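Course Handout: Room and Storage Organization
Unit 13: The Work Table and the Divided Caddy

This unit considers how small articles are kept together on a table that serves several purposes during the day. Students should read it before the practical session and bring their completed storage plan from the previous unit.

A shared table should be cleared at the close of each activity. Articles in regular use are returned to a single open container, and all other articles go back to the shelf or drawer assigned to them. The container should be light enough to lift with one hand when the table is wiped.

Open caddies with internal dividers are preferred in this course. Each compartment holds one type of article, such as pens, clips, or measuring tapes. Mixed compartments are permitted only for items too few in number to justify a space of their own. Tall articles are placed at the back so that shorter ones remain within view.

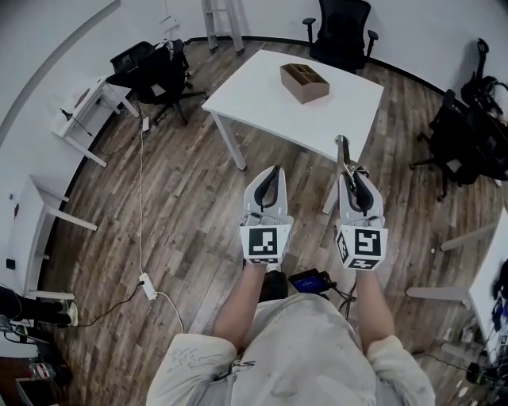 Figure 1. White table with a divided caddy toward its far half; office chair beyond.

Placement of the caddy depends on where the user sits. A position away from the main working edge leaves a clear area for writing, folding, or sorting. Where a table is used from more than one side, the caddy should stand within reach of every seat.

Seating is considered at the same time. A chair with armrests requires additional clearance, and students should confirm that it can be drawn back fully before the position of the table is settled. Cables are to be kept out of the path between the chair and the door.

Assignment
Prepare a plan of one table in your home or workplace. Show the seat, the container, and the area to be kept clear. Label each compartment and list its contents. Written comments should not exceed 80 words. Plans are due on 14th February.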